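Ticket 1781 - Flasby cabinet, door won't stay shut
Opened 5/14/24
Status: waiting on parts

Hi again! The door on our black Flasby cabinet still pops open by itself, usually at night. I tightened both hinge screws and wiped down the seal like you said, and it held for one afternoon - then open again.
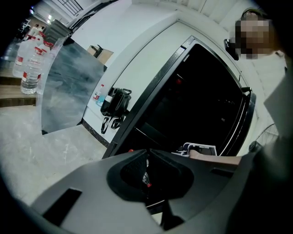

I'd rather not empty the whole thing if I can help it, so could you just send the Lekow catch, part 317? The handle is fine, no wobble at all.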